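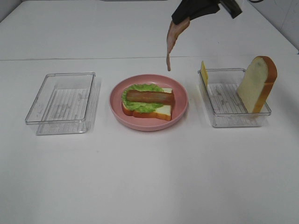
Sandwich Month – the gallery page

Posted June 30, 2018 by Themis Kontogiannis

Quick page before I forget everything. Sandwich Month at Reltov is done, the kitchen is clean (mostly), and people keep asking where the pictures are. More going up when I get through the folder. No order to any of it. Click for the big version, back button to get back here, the little arrow still doesn't work.

For anyone new – all of June we made lunch out of whatever was in the fridge, one sandwich idea at a time, and wrote down what people liked. Lambros Deligiannis did the shopping. I did the writing down. Everybody else ate.

1. Sausage and lettuce on white, bacon on the way
Pink plate, lettuce first, sausage straight across it. Top slice and the cheese still waiting in the right-hand box, the other box is empty.

Lambros says cheese should of gone under the lettuce. We've had this conversation.

Notes on this one

Bread – plain white with a proper brown crust. We tried seeded and the sausage slid. Tried a soft roll too, good, but you can't stack in it and half the filling ends up at the back. White slice wins. Thick if you can get it.

Lettuce – the ruffly kind. Flat leaves let the sausage roll right off, ruffles hold it. Dry the leaf well or the bottom slice goes to mush before you sit down. Paper towel, both sides, two minutes of your life.

Sausage – whole, laid sideways. I like it cut lengthwise myself so it sits flat, but whole got more votes and I am not reopening that. If you do cut it, cut side down.

Bacon – one long strip. Fold it over if it hangs out or don't, some people like the overhang. Soft bacon bends where you want it. Crispy is nicer to eat but snaps when the top goes on and then you have crumbs everywhere.

Cheese – thin yellow slice, last thing before the lid. Goes on top so it touches the bacon. Lambros wants it at the bottom as a "seal". It's a slice of cheese.

Sauce – none in the base version. Mustard on the lid was the favorite add-on, then ketchup, then a pickle relish from Xenos down the street, which I'd put on anything. Mayo came in last and I don't get why.

Setting up the table

Got asked this alot so putting it here. Clear boxes for the ingredients, one on each side, plate in the middle. That's the whole system. Clear is good, you see what's left without digging. Ribbed bottoms are good too, slices don't stick down flat and you can get a finger under them.

Stand bread up against the side if the box is small. Same for cheese. Lay it all flat in a pile and you're pulling the bread out from under everything and it tears.

White table shows every smudge, so wipe between rounds. We forgot plenty.

Build order as it stands on the kitchen door:

Bread
Lettuce
Sausage
Bacon
Cheese
Bread

Someone has penciled a question mark next to cheese. I know who.

The numbers, for those who care

312 sandwiches over the month. 70 of those were the sausage one, so yes, it won. Grilled cheese with onion was second and would have been closer if we hadn't run out of onions in the last week. Tuna melt third. The banana one we don't talk about, but the recipe is in the binder under B.

If you want the binder pages, ask at the Findent desk, they have a copy you can photograph. Please don't take the pages out – the egg salad page has been missing since the second week and I'd like it back, no questions.

Still to post

The big tray from the last lunch. The onion grilled cheese, if any of them are in focus. Lambros at the stove (he has asked to approve these first). A few of the tables and the long bench.

If you took any of your own send them over, full size please, not the tiny ones from the phone chat. Say what the sandwich was, I can't tell tuna from chicken once the lid's on. And tell me if you don't want your name under a picture, easy to leave off.

Using the pictures

Fine to share, fine to print. Put "Reltov kitchen" somewhere near it. Anything for a menu or flyer, ask me first, I'll say yes but I want to see it.

Next up is soup, probably. Lambros wants bean. Suggestions on the sheet by the fridge, pen is on the string.

– Themis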